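Tustgate Household Help
Laundry and Linen > Folding and Storage

How do I fold a garment with a curved seam so the stack stays square?

Posted Friday, May 1, 2026 by hemline_lockyer

I am refolding the contents of a wardrobe in a small room with limited shelf space. Shirts and towels are fine. The trouble is a group of heavier pieces with a curved seam across the upper part. When I fold these in half lengthwise, the seam doubles back on itself and leaves a ridge. After four or five pieces the stack leans toward the ridge side and slides off the shelf.

Shelf depth is 390 mm, clear height between shelves is 280 mm. The shelves are fixed and I can't move them (the unit dates from 1959 and the supports are glued in). The boards are painted and fairly slick. I would prefer not to hang these pieces, as the rail is already full.

So far I have tried:

Folding in half lengthwise, then in thirds. Leans.
Folding in thirds lengthwise, then in half. Leans less, but the package is too thick at one end.
Rolling. Takes up the full shelf height and unrolls when I pull out the one underneath.

The fabric is soft and drops straight when held from one point, so I don't think stiffness is the cause. My guess is that the error comes in at the start, when I pick the piece up and lay it down, and that the later folds only make it bigger.
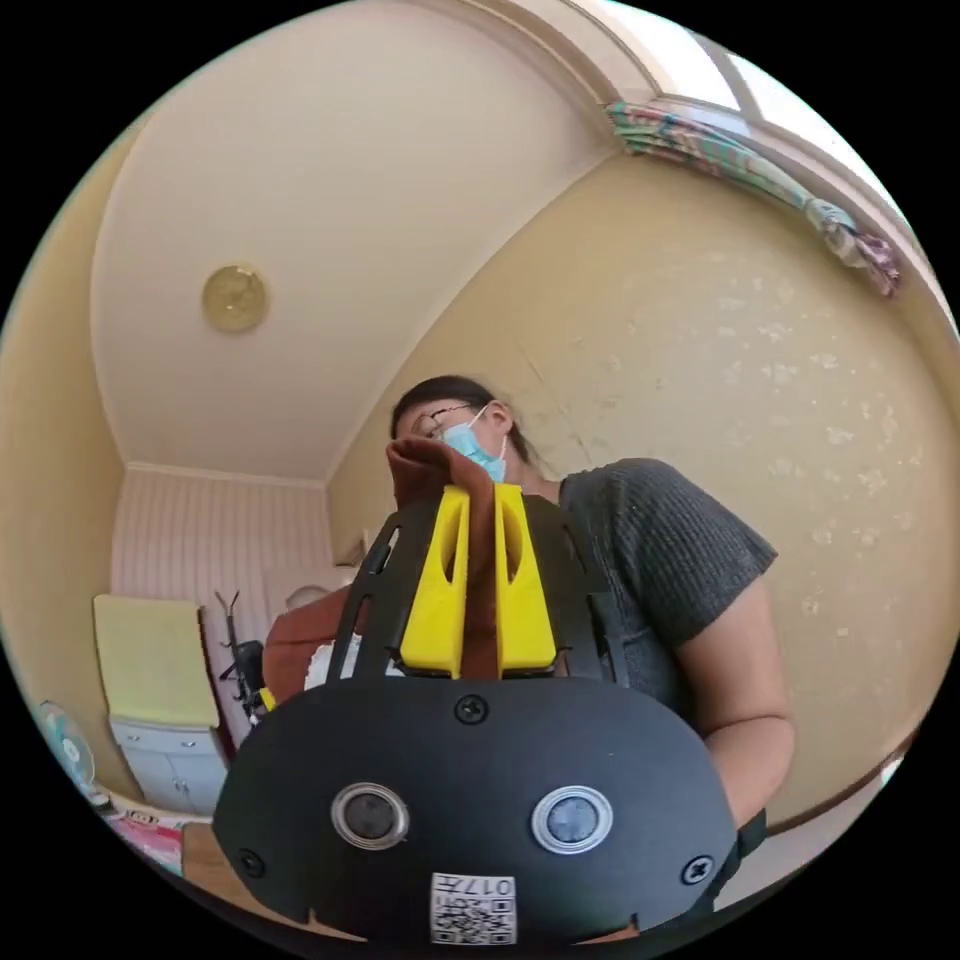
ironandboard
Your guess about the start is correct. A soft fabric held at a single point hangs on the bias, and if you lay it down from that position the grain is already skewed. Every fold after that is measured from a crooked edge. Pick up at two points, one at each end of the seam, and let the weight pull the piece straight before it touches the table.

Procedure I use:

Lay the piece face down on a flat surface larger than the garment. A bed is too soft. Use a table or the floor.

Smooth from the seam outward with the flat of the hand. Do not pull on the lower edge, as this stretches the cloth and the stretch comes back later as a wave.

Fold the curved section down first, along a straight line just below the lowest point of the curve. You now have a rectangle with one straight top edge and the seam is enclosed. This is the step most people leave out.

Fold the sides in to the centre so they meet without overlapping. An overlap adds two layers exactly where the ridge already is.

Fold in half from the bottom, then in half again if the shelf needs it.

When stacking, turn every second piece end for end. The thick edge then alternates front and back and the stack stays level. At your shelf height I would stop at six pieces. For depth, aim for a finished package of 350 mm or less so that nothing overhangs the front edge.

For the slick paint, a strip of ribbed shelf liner along the front is enough. It does not need to cover the whole board.

windowsill_9
Just roll them tighter. Works for me.

hemline_lockyer
Tried tighter rolls this morning. They hold for a while, but getting one out from the bottom still disturbs the row. Folding the curve down first made a clear difference. The package is flat to within a few millimetres and the alternating stack has not moved. One follow-up: does the enclosed fold set a permanent crease if the piece is left until September?

losimside_linen
Depends on the fibre. Cotton and linen will take a crease under load over a few months, but it comes out with steam. Wool mostly recovers by itself once hung overnight. With synthetics, be careful about heat: a crease pressed in with a hot iron can be permanent, while one made by storage alone usually relaxes.

Two things reduce it. Put a sheet of acid-free tissue, loosely rolled, inside the first fold so the radius is larger. And refold on a different line when you rotate the stack, so the same threads aren't bent each time.

I disagree with ironandboard on one point. Six pieces is too many if they are heavy. The bottom one carries the weight of the other five and will crease the most. I keep to four and use a divider. File folding, with the pieces standing on edge in a box, avoids the load problem altogether, and with 280 mm of clearance you have the height for it. Fold to a finished height of 230 mm so you can still get a hand in over the top.

Thread status: answered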